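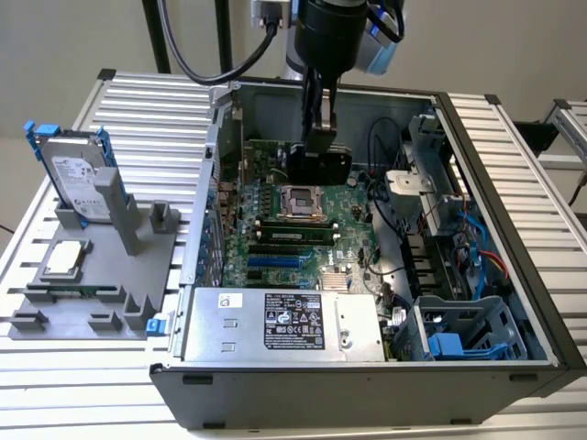
I got to Trekix a little before nine, and Khải Đồng already had a Dell tower on its side and was asking me whether I'd had breakfast. I had, sort of. He pointed me to a stool, told me to keep my coffee off the bench, and started talking about processor sockets before I'd found my pen.

Trekix is the refurbishing shop on the north side of Truramham, the one with the green door. They take in old office desktops, mostly from a leasing outfit called Furkeck, and send them out again to schools and to people who just want something to do their taxes on. Khải has been at it for 11 years. He thinks he can tell a case that sat under a desk from one that sat on top of it by the smell, and I believe him!

"The side panel comes off and everybody looks at the wrong thing," he said. "They look at the dust. I look at the memory. Did somebody leave the sticks in? Great, that's my morning improved."

What about when the processor is missing, I asked. Doesn't that make it junk?

"No, no. I like an empty socket. You can see what you've got. Little silver frame, little lever, you check it with a flashlight, and if the contacts are straight you're in business." He has a drawer of pulled processors, 249 of them by the last inventory, each in its own plastic shell with a strip of masking tape on it. The handwriting on the tape is terrible. He can read it, apparently.

Bent contacts are what he dreads. He lost a good board in May because he was on the phone with his sister (she was picking out tile for her bathroom) and let a chip down crooked. "You want it flat, flat, flat. You don't push. The lever does the pushing. If I catch anyone pushing, they're on keyboards for a week."

Keyboards, I learned, means cleaning keyboards. I did not volunteer.

I wanted to know why he bothers with machines this old, the kind with those long blue slots in a row across the board. He got a bit worked up about that, in a nice way. "It opens! You take off one side and there it all is. I can show a kid the memory, the slots, the heatsink, and she can put her finger on each one. Try that with a tablet."

He does show kids, too. There's a Saturday group called Tạ, after his old electronics teacher, and the last session had 22 people signed up for a room that holds maybe half that. They start with memory (out, in, out, in, until the clips stop being scary), then the expansion cards, and the processor comes last of all. A finished desktop goes home with whoever built it, for 100 dollars or whatever the family can manage.

I asked if he keeps one of these at home. He laughed for a while.

"My wife has a rule. One in the house, and it has to be closed."

And is it closed?

"It's in the garage," he said, and went to look for a screwdriver.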